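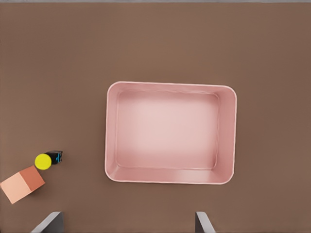 Sim view, gripper open, pink tray still empty

Gripper stops partway and flags "object held" when there is nothing in it

Posted by ullgate_hobbyist on August 17, 2018

Hello everyone, and thank you in advance for reading all of this, I know I go on a bit. I'm working through a pick-and-place task in simulation before I let it anywhere near the real arm. The job is to pick up the orange cube, put it in the pink tray, then go back for the little yellow and black piece. Simple enough, and for most of last week it was behaving nicely.

Then I moved the cube closer to the yellow and black piece, because on my real bench things are never neatly spread out. Now the arm comes down, the fingers close a little way, and the controller reports that it has hold of something. Up it goes, over to the tray, opens, and of course nothing drops in because the cube is still sitting back where it started. The worst part is that the script counts it as a success! I left it going overnight and came back to a log with 2,561 lines in it and a very cheerful summary at the bottom.

I have tried a slower approach and a higher closing force (I went from 49 to 80 on the slider, whatever the units are). The higher force made it worse, if anything. Could it be the camera? Mine is mounted on the wrist and only sees the tips of the fingers. I'd hate to run this on real hardware and have it swing around believing it is carrying something.

Trusport_Lab_Mom

Oh, I have been through this one and you have my sympathy. I don't think it's your camera. My guess is that one finger is coming down on the small piece while the other touches the cube, or that a fingertip is catching the edge of the cube on the way in. Either way the fingers stall early, and a lot of simple scripts treat "stalled before fully closed" as "holding an object." It was true when the cube stood by itself, so you never noticed.

Here is what I would do. Turn the wrist so the fingers come in on the two sides of the cube that have open table next to them, and keep them away from the side facing the yellow part. Then add a second check after the lift: raise it a couple of inches, read the finger gap again, and compare it to the width of the cube. If the gap is wrong, open up, back off and try again. I also save a picture at that point so I can look at it over coffee – you would be amazed what you find.

And please put the force back where it was. Squeezing harder on a bad grip can send a part shooting across the table, and on a real arm that can mean a cracked finger or a part in somebody's face.

otville_dan

check your collision shapes. mine were too big and the gripper was "touching" air. fixed it in five minutes

Cao Workshop

Both of the replies before mine are worth trying, and I'd start with the collision shapes because it's a quick look. Turn on the overlay and see whether the outline of the yellow and black piece is bigger than the piece itself.

I would like to add something about the success count, though, since that is what would worry me most. Your script is asking the gripper whether the job was done, and the gripper only knows about its own fingers. Ask the tray instead. In simulation you can read the cube's position at the end and test whether it is inside the tray walls. We changed ours to do this last October and found that out of 680 runs we had been so proud of, 49 had never moved the part at all. It was a humbling afternoon.

On the real arm you won't have that position for free, so plan on a camera looking down into the tray or a small scale under it. Until that's working, keep the speed low, stay outside the arm's reach, and have the stop button where your hand can find it without looking. If a check fails twice in a row, let the program halt and wait for you. Please do come back and tell us which one it was.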